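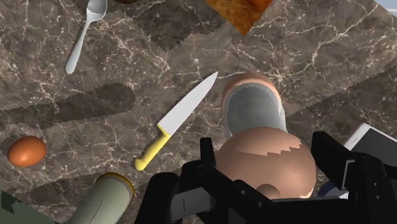 Figure 2. Rendered kitchen counter in dark brown marble with white and cream veining. A white spoon lies at the upper left.

3.1 Why I ended up asking people about their counters

I came into this project wanting to write about recipes, and I still sort of do. But the first few kitchens I sat in at Emthorpe pulled me somewhere else. People kept wiping the counter while they talked to me! They'd answer a question about lentils, wipe, answer one about bread, wipe again, and after a while I had more notes on the wiping than on the lentils. So this section is about surfaces, and about what people think a dark one does to the way they keep house.

Dark stone came up constantly. Figure 2 has the sort of brown, veined marble I mean, the kind that showed up in the showroom catalogs many of my interviewees had saved (one had kept hers in a drawer with the takeout menus). Almost everyone who had picked a dark counter told me they'd picked it to hide mess. Then, usually in the same breath, they told me it shows everything. Flour, salt, water spots, the ring under a sugar jar. Coffee is the one thing it forgives, and I heard a lot of praise for it on those grounds.

I sent 300 questionnaires out in April and followed up with 30 kitchen visits, two of them in homes I'd already been to for the recipe work. Bezawit Tilahun did the visits on the Wako side of the river, where the houses are older and the kitchens narrower, and her notes are a good deal tidier than mine. She noticed early on that people there talk about a counter by what gets left on it. A "spoon counter" is the bit by the stove where the stirring spoon lives between stirs. A "mail counter" explains itself. I hadn't asked about names for parts of a counter at all, so I went back and added it to my own visits, and sure enough I got "the landing," "the bread end," and my favorite, "Dad's corner."

Light-colored tools on dark stone got their own little pile of comments. Several people said they liked a white spoon or a pale board there because they could find it at a glance, and one man had replaced all his black utensils after the remodel. Czesław Kaczorowski, reading an early draft, thought I was making too much of this and that folks simply buy what's on sale. He may be right. I've kept it in because the comments came without prompting, and because the people with pale counters never brought it up with us.

The wiping itself is harder to pin down. What people say they do and what Bezawit and I saw them do were pretty far apart, and I'd guess having a stranger with a notebook at the table made everyone a bit more energetic with the dishcloth. I've treated the visits as a record of how people wanted their kitchens to look to a guest, and I come back to the everyday version in Section 3.2 with the diaries. Those were Ysaline Ferrand's idea. She asked each household to jot down whatever was sitting out on the counter right before bed, with no tidying first, and the lists are wonderful: scissors, half a lemon, a library card, somebody's retainer.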